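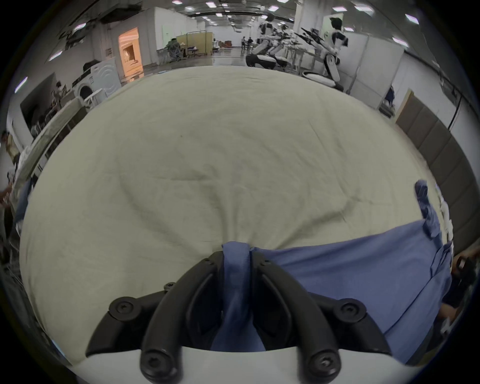

Doaa El Idrissi asked us, after reading the first version of this section, why a new cotton shirt must be washed alone when the color looks so stable. Her question was a good one, and the steps are now written with more detail.

Section 4. First wash of dyed cotton in the Casmont washer

4.1 Before you start

1. Read the care label of each garment. If the label says hand wash only, go to Section 6.
2. Close zippers and open all buttons. Turn the garment inside out.
3. Test the color. Make an inside seam wet with cold water, press a white cloth on it and wait 2 minutes. If the cloth takes color, the garment must be washed alone.

Note: Dark blue, red and black cotton can give color also in the second and third wash. Repeat the test each time until the white cloth stays clean.

4.2 Setting the program

1. Put the garment in the drum without folding it. Do not fill the drum more than half for a first wash.
2. Pour liquid detergent in the left compartment, up to the lower line. Powder is permitted, but it can leave white marks on dark cotton.
3. Turn the dial to Cotton Cold.
4. Press Spin until the lowest speed is shown.
5. Press Start and hold it until the door locks.

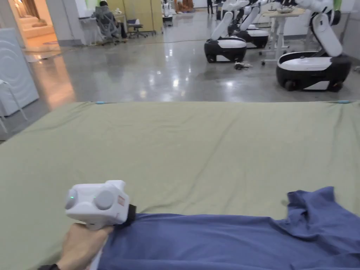

6. When the program ends, wait for the click of the door and take the garment out within 10 minutes. Cotton that stays longer in the drum gets hard creases, and these are difficult to remove later even with steam.

Caution: Do not pull the door while the lock light is on. The lock can break, and this damage is not covered by the guarantee.

4.3 Drying and shape

1. Shake the garment two times, holding it by the bottom hem.
2. Lay it flat on a dry towel. Pull the side seams softly until they are straight.
3. Dry in shade. Direct sun makes blue dye pale, mostly on the shoulders.
4. If you use the Nilton drying rack, hang T-shirts by the hem and never by the neck.

Note: Knitted cotton can become shorter in the first wash. You can correct a small part of this by stretching the garment with your hands while it is damp.

4.4 After the wash

Run one empty Rinse program if the garment gave color. Wipe the rubber ring of the door with a white cloth, also inside the fold, where colored water stays. For the ring use only water or mild soap. Bleach makes the rubber dry.

If the display shows code 27, the drain filter is blocked. See Section 9.

Text of Sections 4 to 6: Othmane El Idrissi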